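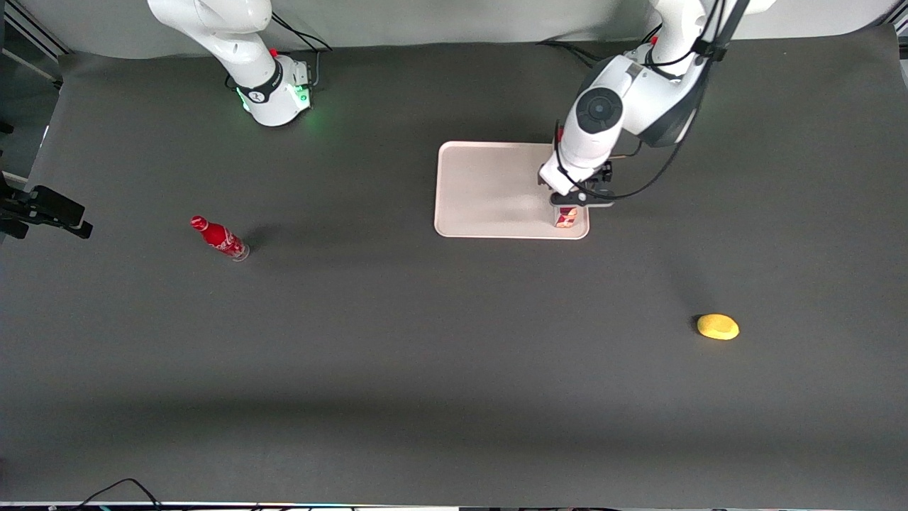

Pejman Rahimi: 昨夜もノード2で同じ落ち方をしています。終了コードは127のままで、手動で再投入すると通ります。スクリプトの側は前回の修正以降さわっていません。優先度を一段上げてもらえますか。

対応者(Elżbieta Bednarek): 優先度を「中」から「高」に変更しました。以後の調査記録は本チケットに集約します。重複していたチケットは本件に統合済みです。

件名: Kimomeck 夜間アーカイブジョブが終了コード127で断続的に失敗する
状態: 解決済み(経過観察終了)
対象環境: Irkerholm 拠点 計算ノード群(5ノード構成)
関連システム: Kimomeck(ジョブスケジューラ)、Temthorpe(共有ストレージ)
報告者: Pejman Rahimi
担当: Elżbieta Bednarek、Sang-wook Wang
外部窓口: Talebi(Temthorpe 保守)

■ 症状

夜間に実行されるアーカイブジョブ arc-night が、日によって開始直後に失敗する。標準エラーには次の一行のみが残る。

/var/lib/kimomeck/spool/run.sh: line 14: /tools/bin/packidx: No such file or directory

終了コードは127。Kimomeck は127を「再試行しない失敗」として扱うため、ジョブはそのまま終了し、後続の索引更新も保留になる。翌朝、手動で再投入すると正常終了する。

日中に同じジョブを投入した場合の失敗は、報告時点で確認されていない。

■ 影響範囲

アーカイブ本体の欠損はない。失敗した夜の分は翌朝の再投入で処理されている。ただし索引更新が遅れるため、午前中の検索結果に前日分が含まれない。利用部門からの問い合わせはこの点に集中している。

■ 初期確認(Bednarek)

run.sh の14行目は packidx を絶対パスで呼び出している。PATH の設定漏れではない。

ノード2にログインし、ファイルの存在と権限を確認した。

$ ls -l /tools/bin/packidx
-rwxr-xr-x 1 root tools ... /tools/bin/packidx
$ file /tools/bin/packidx
/tools/bin/packidx: ELF 64-bit LSB pie executable, x86-64, dynamically linked

実行権限あり。動的リンカのパスが誤っている場合にも同じメッセージと127になるので、interpreter を readelf で確認したが、全ノードで同一かつ実在する。ldd でも not found の行は出ない。

権限不足であれば終了コードは126になるはずで、127とは一致しない。

この時点での仮説は次のとおり。

仮説A: 失敗の瞬間だけ /tools/bin/packidx が本当に存在しない。デプロイ処理が入れ替え中である。
仮説B: /tools 以下のマウントが外れている。
仮説C: Kimomeck の実行環境(名前空間、chroot)が夜間だけ異なる。

■ 仮説Aの検証(Bednarek)

/tools 以下を更新するデプロイ処理の履歴を取得した。失敗した夜の時間帯に実行記録はない。更新は rename による差し替えで、ファイルが一瞬消える作りにもなっていない。packidx のタイムスタンプも前回リリース時のままである。

仮説Aは棄却。

■ 仮説Cの検証(Wang)

Kimomeck のワーカープロセスについて、日中と夜間の /proc/PID/ns/mnt を比較した。ワーカーは常駐しており、両時間帯で同じ inode 番号を指す。systemd ユニットに PrivateMounts や RootDirectory の指定はない。環境変数のダンプも日中と夜間で差分なし。

仮説Cは棄却。

追記(Rahimi): ワーカーの再起動を試した夜がありますが、その夜も失敗しています。

了解。再起動は効果なしとして記録する。(Wang)

■ 仮説Bの検証、その1(Wang)

/tools/bin は Temthorpe 上の NFS エクスポートで、autofs の間接マップで管理されている。ルートディレクトリ /tools の下に bin、lib、share の各キーがあり、参照時にマウントされる。

auto.master の該当行:

/tools /etc/auto.tools --timeout=900

auto.tools の該当行:

bin -ro,hard,vers=4.1 temthorpe-a:/export/tools/bin

参照がない状態で900秒が経過すると、autofs は bin をアンマウントする。次に誰かが /tools/bin 以下を参照すると再マウントされる。再マウントに失敗した場合、参照元のプロセスには ENOENT が返ることがあり、シェルはこれを「ファイルがない」と解釈して127で終了する。症状と整合する。

日中は対話ログインや短い周期の監視ジョブが /tools/bin を参照し続けるので、アンマウント自体がほとんど起きない。夜間は参照が途切れ、arc-night が最初の参照になる。日中に再現しない理由もこれで説明できる。

一方、hard マウントの指定は、マウント成立後の I/O に対するものである。マウント処理そのものの失敗には効かない。この点は当初こちらの理解が曖昧で、「hard なら待ち続けるはずだから失敗しない」として仮説Bの優先度を下げていた。訂正する。

■ 仮説Bの検証、その2(Bednarek)

autofs のログレベルは既定値で、マウント失敗の詳細が残っていなかった。全ノードで logging = debug に変更し、reload ではなく restart で反映した。稼働中のジョブがない時間帯に実施。

翌朝 02:10 台のログ(ノード2):

automount: handle_packet_missing_indirect: token 3381, name bin, request pid ...
automount: attempting to mount entry /tools/bin
automount: lookup_mount: lookup(file): looking up bin
automount: parse_mount: parse(sun): expanded entry: -ro,hard,vers=4.1 temthorpe-a:/export/tools/bin
automount: mount(nfs): no hosts available
automount: dev_ioctl_send_fail: token = 3381
automount: failed to mount /tools/bin

(注: 不要な行を省略し、体裁を整えてある)

「no hosts available」とある。到達可能なサーバーが見つからない、という意味であり、エクスポートの権限拒否とは別の失敗である。

同じ夜、ノード1とノード3では再マウントに成功している。Temthorpe 側の全面的な停止ではない。

■ Talebi への照会(Cauã Pacheco 経由)

Pacheco: Temthorpe の保守窓口に、該当時間帯のイベントログ提出を依頼しました。回答の要旨を貼ります。

・該当時間帯にコントローラの切り替え、リンク断、サービス再起動はない
・ノード2からの NFS 接続要求は、失敗時刻の前後に一件も到達していない
・他ノードからの接続は正常に処理されている
・保守側で追加の採取が必要であれば、クライアント側のパケットキャプチャと併せて送ってほしい

Bednarek: 接続要求が到達していないという点が有用。パケットが途中で落ちたか、そもそもクライアントが送っていないかのどちらかになる。

■ パケットキャプチャ(Wang)

ノード2で tcpdump を常駐させ、Temthorpe 宛の全通信と、53番ポートの通信を対象とした。リングバッファで保存。

採取できた失敗一件について、以下を確認した。

1) 失敗時刻に、Temthorpe のアドレス宛の SYN は送信されていない。
2) 直前に temthorpe-a の名前解決要求が出ている。
3) 要求先は旧 DNS サーバーで、応答は NXDOMAIN。
4) 検索ドメインを付けた要求、付けない要求の両方が同じサーバーに送られ、どちらも NXDOMAIN。

クライアントは名前を引けず、接続先の候補がないまま「no hosts available」で終了している。ストレージにもネットワーク経路にも異常はない。

■ 原因の特定(Wang)

ノード2の /etc/resolv.conf:

search irk.internal
nameserver (現行 DNS)
nameserver (旧 DNS)
options rotate timeout:1

旧 DNS サーバーは前回の移設で引退予定になっていたが、別系統の機器が参照しているため電源は入ったままになっている。ゾーンデータの転送は止まっており、移設後に追加された名前 temthorpe-a を持っていない。

rotate が指定されていると、リゾルバは問い合わせ先を順に入れ替える。旧サーバーが先に選ばれると、存在しない名前として NXDOMAIN が返る。NXDOMAIN は正規の応答なので、リゾルバは次の nameserver に問い合わせ直さない。無応答や SERVFAIL の場合とは挙動が異なる。

旧サーバーが完全に停止していれば、timeout:1 の待ちの後に現行サーバーへ移り、マウントは成功していたはずである。

全ノードの resolv.conf を比較した結果、旧 DNS サーバーの行が残っていたのはノード2とノード5。ほかのノードの設定は移設時に更新されている。

Rahimi: ノード5では失敗の報告を受けた覚えがありません。

Bednarek: ノード5は arc-night の割り当て順が最後で、先行ノードが受け付けなかった夜にしか使われない。autofs のログを遡ったところ、ノード5にも同じ再マウント失敗がある。ジョブが載っていなかったので表に出なかった。

■ 再現試験(Bednarek)

保守時間帯にノード5で実施。本番ジョブの受け付けは停止済み。

手順:

1. kimomeck-ctl drain でノード5を切り離す
2. /tools/bin を参照しているプロセスがないことを fuser -m で確認
3. umount /tools/bin
4. /tools/bin/packidx --version を bash -c で実行
5. 終了コードと autofs ログを記録
6. 手順3に戻って繰り返す

成功と失敗が混在し、失敗時の終了コードはすべて127だった。失敗直後に再実行すると、autofs の否定キャッシュが効いている間は名前解決を行わずに即時失敗する。手順6では否定キャッシュの期限が切れるのを待つこと。最初の試行ではこれを考慮しておらず、失敗率が実際より高く出ていたため、その分の記録は破棄した。

続いて resolv.conf から旧 DNS サーバーの行を削除し、automount を再起動して同じ手順を繰り返した。失敗なし。

旧サーバーの行を戻すと再び失敗が混ざる。原因と判断する。

■ 暫定対処

恒久対処の適用まで、ノード2とノード5を arc-night の割り当てから除外した(Rahimi 承認)。残りのノードで処理時間の超過はない。

検討したが採用しなかった暫定案:

・auto.master の timeout を延長する案。アンマウントの頻度が下がるだけで、初回マウントと再起動後のマウントには効かない。
・run.sh の冒頭で ls /tools/bin を実行し、失敗時に待機する案。否定キャッシュとの兼ね合いで待機時間の設計が必要になるうえ、ほかのジョブには効かない。
・/etc/hosts に temthorpe-a を直接記述する案。次回の移設で同じ種類の残骸を作る。

■ 恒久対処

1. ノード2、ノード5の resolv.conf から旧 DNS サーバーを削除。
2. options rotate を全ノードで廃止。問い合わせの分散が必要な規模ではない。
3. resolv.conf を構成管理の対象に追加。該当ノードは交換時に手作業で構築されており、管理対象の一覧から漏れていた。
4. auto.tools のサーバー指定を短縮名から完全修飾名に変更。検索ドメインへの依存をなくす。今回の直接原因ではないが、同時に実施した。
5. Kimomeck のジョブ定義で、127を無条件に再試行不可とする設定を見直し。詳細は次項。

1から4は全ノードに適用済み。適用後に automount を再起動しないと、プロセスが古いリゾルバ設定を保持したままになる場合がある。glibc の版によっては resolv.conf の変更が自動で読み直されるが、当環境では再起動を手順に含めた。

■ 終了コード127の扱いについて

Afshin Bagheri から、127を再試行対象にする案への異論あり。以下、やり取りを転記する。

Bagheri: 127は本来スクリプトの誤りを示すものです。再試行しても直らない失敗を繰り返すと、ログが埋まって発見が遅れます。今回のように環境側の原因で127になるのは例外で、例外に合わせて既定値を変えるのは反対です。

Rahimi: 夜間に一度でも自動で再試行していれば、索引の遅延は出なかったはずです。利用部門への説明も私の側で毎回しています。

Bagheri: では arc-night に限って再試行を許可し、既定値は据え置く形でどうでしょう。再試行した事実は警告として残す必要があります。

Rahimi: それで構いません。

Bednarek: arc-night のジョブ定義にのみ以下を追加する。再試行の間隔は autofs の否定キャッシュより長くとる。

retry_on_exit: 127
retry_max: 1
retry_delay: 900
retry_notify: warn

retry_delay の単位は秒。auto.master の timeout と同じ値だが、両者に関連はない。片方を変更しても、もう片方を合わせる必要はない。問い合わせが来そうなのでジョブ定義のコメントにも書いておく。

■ 監視の追加(Wang)

各ノードから、リゾルバの設定にある全 nameserver に対して個別に temthorpe-a の名前解決を行い、応答が一致しない場合に警告を出すチェックを追加した。getent だけではどのサーバーが応えたか分からないため、dig でサーバーを明示して問い合わせる。

for ns in $(awk '/^nameserver/{print $2}' /etc/resolv.conf); do
 dig +short +search +time=1 +tries=1 @"$ns" temthorpe-a | sort
done

出力が空の場合と、応答同士が異なる場合を異常とする。タイムアウトは別の警告に分ける。当初版には +search を付けておらず、短縮名が常に空で返り、正常なノードでも警告が上がった。誤報を受け取った方には申し訳ない。修正済み。

autofs のログレベルは verbose に戻した。debug のままだと /var/log の消費が大きい。マウント失敗の行は verbose でも残る。

■ 経過観察

恒久対処の適用後、ノード2とノード5を arc-night の割り当てに戻した。以後、終了コード127による失敗なし。autofs ログに「no hosts available」の出力なし。再試行の警告も発生していない。

観察中にノード5でジョブの失敗が一件あったが、終了コードは2で、入力ディレクトリの指定誤りによるもの。本件とは無関係と判断し、Rahimi が別チケットで対応した。

■ 残課題

・旧 DNS サーバーを参照している別系統の機器の洗い出し。担当 Pacheco。12月中に一覧を出し、停止の時期は一覧を見て決める。
・手作業で構築されたノードがほかの拠点にないかの確認。担当 Wang。
・/tools/lib、/tools/share を参照するジョブの過去ログ調査。同じ原因の失敗が別の終了コードで記録されている可能性がある。動的ライブラリが見つからない場合も127になるが、データファイルの場合はプログラム側の実装次第で、今回の検索条件では拾えない。担当 Bednarek。
・Talebi への結果連絡。ストレージ側に問題がなかった旨を伝え、採取依頼を取り下げる。担当 Pacheco。→ 連絡済み。先方のチケットもクローズ。

■ 問い合わせへの回答(クローズ前に受けたもの)

Bagheri: 自分のジョブで過去に127が出ています。本件と同じ原因かどうか、どこで見分ければよいですか。

Wang: 標準エラーのメッセージを確認してください。/tools 以下の絶対パスで No such file or directory となっていて、かつ実行ノードが2または5であれば、同じ原因の可能性があります。command not found と出ている場合は PATH 側を先に疑ってください。ただし PATH に /tools/bin を含めている場合、マウントの失敗でも command not found になります。実行時刻が分かれば autofs のログと突き合わせます。

Bagheri: command not found で、PATH に /tools/bin を入れています。ノードは3でした。

Wang: ノード3の該当時刻にマウント失敗の記録はありません。スクリプトを見たところ、コマンド名が packindex になっていました。正しくは packidx です。

Bagheri: 修正しました。通りました。

Rahimi: クローズで問題ありません。

Bednarek: クローズします。再発した場合は新規に起票せず、本チケットを再オープンしてください。その際、ノード番号、失敗時刻、および下記の出力を添付してください。

cat /etc/resolv.conf
grep tools /proc/mounts
journalctl -u autofs --since "1 hour ago"

失敗から時間が経っている場合は、--since の値を失敗時刻に合わせて変更すること。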